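Rollinow Supporters Group, minutes of the October meeting

I'm on notes again, so blame me for any spelling. We got going at 7:15 in the back room at Cozma, a little late on account of the parking (they're tearing up the lot, use the side street next time).

Last month's minutes were approved after I fixed the bit where I had us losing to Mallotent twice. We only lost once. It felt like twice!

Away trip to Mallotent. We have 2 buses booked and both are nearly full. The club over there has given us the corner section again, the one behind the flagpoles, and I said what everybody was thinking about the view. We voted to ask for the section along the sideline and take the corner if they say no. Drums are fine, smoke is not, and please don't test them on that. Buses leave from the Rutel gate at noon sharp.

Big banner. Paint and fabric are paid for and we still have $3,000 in the account, which made me very happy to type. The design with the river on it won, 5 votes ahead of the plain stripes. I voted for the stripes and I'd like that written down, so there it is.
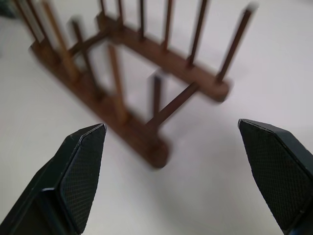 We also need a bigger floor to paint on. The gym at Rutel is free most evenings but they want the floor covered wall to wall, so bring old sheets if you've got any.

Songs. Long talk, no vote. The new one for our left back is too fast and people run out of breath before the second verse (me included). We're going to try it slower at the next home game and see if the far end picks it up. The old corner kick chant stays exactly how it is, and I'm not taking any more emails on that.

Season tickets. The club wants our renewal list before the last home game. If you're moving seats, tell me now, please, not at the gate.

Other business. Scarves are in and they look great, though the green came out darker than the sample. Members get first pick, 2 each until everyone's had a turn.

We wrapped up at 8:40. Next meeting is same room, same time, and I'll bring the scarf box.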